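Living With a Cello, an Upright Piano and Too Much Paper

Household tips for people who play or sing in things

I play cello in the Arkasero, a chamber orchestra that rehearses in a church basement and gives its concerts upstairs, where the sound is better and the heat is worse. The other musician in my house sings alto in two choirs. Between us we own one piano, a quantity of sheet music I have stopped estimating, and seven music stands, of which four stay up when you put music on them. What follows has been collected over a good many seasons. Some of it came from people who know what they're doing.

Black clothes

Concert black is a family of colors. You will find this out under stage lights, standing beside somebody whose pants are also black and nothing like yours. Buy the top and bottom together, wash them together, and let them go gray at the same rate.

Wash inside out, cold, short cycle, half the detergent you were going to use. Hang to dry away from the window. The dryer takes the color out and puts lint on, and in a house with a white cat it puts the cat on too.

For lint, packing tape wrapped sticky side out around your hand works as well as any roller and is probably already in the kitchen drawer. Do the seat of the pants last. Then don't sit down until you're on stage. I have never managed this.

Rosin on black cloth looks like you've been baking. Let it alone until you're home, take the jacket outside and brush it with a dry clothes brush, going one way only. If you rub at it in the green room with a damp paper towel, you get a gray patch with a shine to it, and you get to keep it. Sticky spots that won't brush off can be dabbed with a little rubbing alcohol on a cotton swab. Try it on an inside seam first. And keep the alcohol miles from the cello, it takes varnish off beautifully.

Candle wax, for the Christmas people

Every December the alto comes home with wax on her sleeve from the candlelight procession, and every December the choir is told to hold the candle upright and tip the unlit one. Put the garment in the freezer for an hour, crack off what you can with the edge of an old library card, then lay it between two brown paper bags and go over it with a warm iron, no steam. Move the paper along as it picks up the grease. Whatever's left after that, treat with dish soap and wash as usual.

It works on tablecloths as well. For hymnals use the freezer part only, in a sealed plastic bag, and skip the ironing. I say this on behalf of a hymnal.

The piano is furniture until you treat it like furniture

Ours is an upright, bought used, and it came with a ring on the lid from some earlier owner's coffee. We have added to the collection. A felt runner across the top would have prevented it and cost less than one tuning.

Dust the keys with a dry microfiber cloth, pulling toward yourself. If they're grimy, dampen a second cloth with plain water, wring it out until it has nothing left to give, do an octave, dry that octave, and go on to the next. Wipe sideways and you push the dirt down between the keys, where it joins the pencil. (There is a pencil in there. There's one in everybody's.)

No spray polish anywhere near it. Spray drifts, gets on the strings and the pins, and the tuner will ask you in a quiet voice what you've been using.

Keep it off the radiator wall, away from the vent, and out of the sun. If that leaves exactly one spot in your house and the couch is in it, the couch moves. Ours did, and you now enter the living room by going around it.

Humidity

A cheap digital hygrometer from the hardware store is the best thing I've bought for the instruments. Mine sits on the bookcase beside the case and I look at it more often than I look at the clock. One January it read 8 percent, which turned out to be a dying battery, but I'd already filled every pot in the kitchen and stood them by the radiators before I thought to check.

We run a Mastberg room humidifier through the winter. It's ugly and it gurgles in slow movements. Rinse the tank every time you refill it, and once a week let white vinegar and water sit in there for half an hour, then rinse until you can't smell salad. If you leave it to itself it grows a pink film, and then it humidifies you with that.

July is the other problem. Pegs that slipped all winter now won't turn at all, and the cello case smells like a boat. Leave the case open in a dry room for an afternoon with the instrument somewhere safe, vacuum the lining with the brush attachment, and tuck a few silica gel packets in the accessory pocket. The little ones from shoe boxes are fine. Swap them when you remember.

Paper

Photocopies breed. My rule is that when a concert is over, anything that belongs to the library goes back into its envelope that same night, before shoes off, before wine. Hired parts get their own envelope by the front door with the return date written on it in marker. I once paid a late fee on a second cello part of a piece I hadn't enjoyed the first time.

For what we keep, we use a filing box and alphabetical dividers, composers on the tabs, and one divider marked Weddings, which is the fattest.

Erase your markings with a white vinyl eraser, short strokes, one hand flat on the page so it doesn't crumple. The pink ones on pencil ends smear, and the old hard ones go through the paper at the worst bar. Brush the crumbs off with a soft paintbrush. If you blow, they settle in the piano.

Torn corners want document repair tape from an art supply store. Regular clear tape goes yellow and then brittle and then falls off, leaving a stain the exact shape of the help you were giving.

The alto's black choir folder is a Hulteron, and the elastic strings inside had gone slack enough to let a whole motet out during a processional. New ones are round hat elastic from the sewing aisle, 39 cents a yard the day I went, knotted at the back and sealed with a drop of clear nail polish. Ten minutes, counting the time spent looking for the nail polish.

Stands

A folding wire stand that sags in the middle of the slow movement usually has a loose wing nut, or a shaft that's been polished smooth by years of slipping. Tighten the first. Rub a little rosin on the second - every string player owns a cake too cracked to use, and this is what it's for.

Put a strip of bright electrical tape on the leg with your name on it. All wire stands are the same stand, and after a joint rehearsal at the Godoy hall I came home with one that was worse than mine, a thing I would have bet money couldn't be done.

Clothespins for outdoor concerts: the wooden ones, two at the top and two at the bottom, and practice the page turn with them on. It takes longer than you think and the conductor won't wait.

Practicing with neighbors

A thick rug under the chair does more than any amount of foam on the walls. So does moving the chair away from the shared wall by the width of a bookcase, and then putting the bookcase there. Fill it with the hardcover books you mean to read.

For the endpin, a square of old carpet with a loop of webbing that goes around the chair leg will save your floor. I made ours after the fact. The holes in the oak took wax filler stick pretty well, if you don't stand by the window.

The night-before pile

Lay everything out on the bed before you go to sleep on the night before a concert, or before dinner if the bed is already spoken for. Blacks, black socks (check them in daylight, half of them are navy), shoes, folder, pencil, mute, spare A string, cough drops unwrapped into a small tin so they don't crackle. Then add something warm with a zipper for the drive and the hour of standing around in an unheated hall, since anything you pull over your head will take your hair with it. Hang that one on the back of your chair at the break and you'll be the envy of the violas.

Car keys go on top of the pile. I've driven back on a Saturday for shoes, for the folder, and once for the bow, but never for the keys.
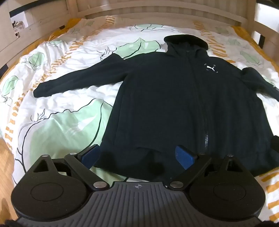
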